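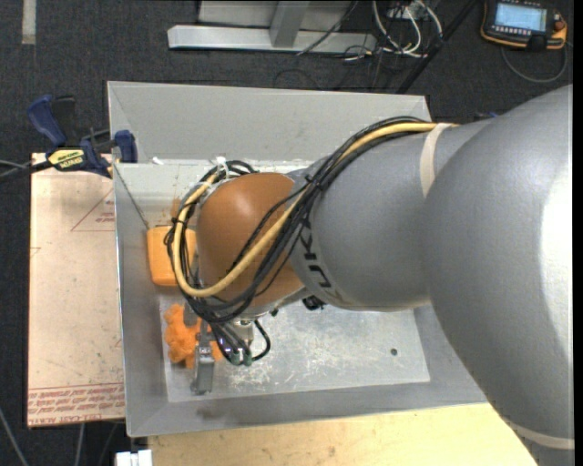

Interview: Replacing the Waste Autoclaves at the Tondia Laboratory Building

Plornar, which supplies sterilization equipment to research and diagnostic laboratories, completed the replacement of two autoclaves at the Tondia building in January. The engineer who managed the installation and the biosafety officer of the building answered questions about the work for this page.

The previous units had been in service since 2000. According to the biosafety officer, their age had become a matter of supply. "Door seals were taking nine weeks to arrive," the officer said. "We could run on one unit during that time, but the waste store is small and it filled quickly."

The laboratories considered a contract with an outside hauler before deciding to keep treatment in the building. "Our procedures require that cultures be treated before they leave the floor," the officer said. "Once that was settled, the question was which machine would fit through the corridor."

The model selected was the Latuheru pass-through autoclave, which has a door on the laboratory side and a second on the service side. The two doors are interlocked and cannot be opened together. The engineer described the floor as the main difficulty. "Each unit weighs 2750 pounds with the chamber empty — more than the old slab drawings allowed for. We placed a steel spreader plate under both before anything was brought in."

Condensate from the chamber is held and heated with the load, and the exhaust air passes through a filter that is sterilized in the same cycle. A standard waste cycle takes about 90 minutes, including drying. Each cycle is recorded by the Brata logging software, and the printed record is signed by the operator.

Asked about validation, the officer said that spore strips were placed in the center of the heaviest bags and that loading patterns were fixed afterward. "Staff wanted to know how full a bag could be. We now have a line on the bag holder, and the bag is closed at the line."

Operator training is given on the service side, in small groups. The engineer will return to check the door gaskets and drain screens. "The screens are the part people forget," the engineer said. "They should be cleaned at the end of every working day."

Plornar Service Department
Feb 23, 2020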